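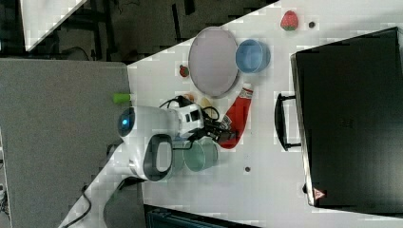
Why the last of the ketchup stays in the bottle

Ketchup is a yield-stress fluid. Under a small load it behaves as a soft solid, and it flows only when the stress on it passes a threshold. The weight of a thin layer on a bottle wall is often below that threshold, so the layer stays put however long the bottle is left upside down.

The second property is shear thinning. Once ketchup moves, its viscosity drops, and it drops further as it moves faster. A bottle that gives nothing and then too much is showing both effects in sequence. Shaking with the cap on lowers the resistance before pouring, but the structure begins to rebuild when the shaking stops.

Packaging engineers at Plustico ran drain tests on 43 bottle shapes last December. Each was emptied by hand squeeze, then stored cap down for 20 minutes and squeezed again. Residue was weighed after each step. Shoulder angle mattered more than wall finish, and narrow necks with flat shoulders held the most. 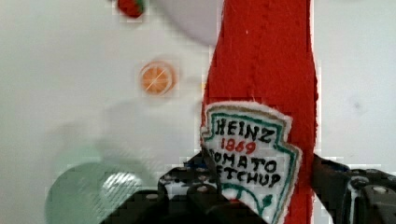 What the shape does

The traditional tall bottle tapers toward the neck. The taper suits a glass bottle poured at a shallow angle, where air has to travel back along the upper wall while sauce leaves along the lower one. If the neck fills completely, air cannot enter and flow stops until the bottle is tilted or tapped.

Squeeze bottles avoid the air problem by supplying pressure from outside. They add a different one: the valve. Gredolum, a closure maker, sells slit valves in 2 stiffness grades. The softer grade opens at a lower squeeze force but lets thin liquid weep out after storage. The stiffer grade stays dry and tires the hand.

For a home kitchen the practical steps are few. Store the bottle cap down, shake it closed, and wipe the valve when sauce dries on it. Dried sauce raises the opening force - in the Plustico series, by almost 4 times.

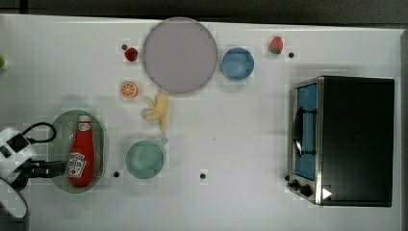

Plates, a bowl and toy foods on a white tabletop, with a toaster oven at right.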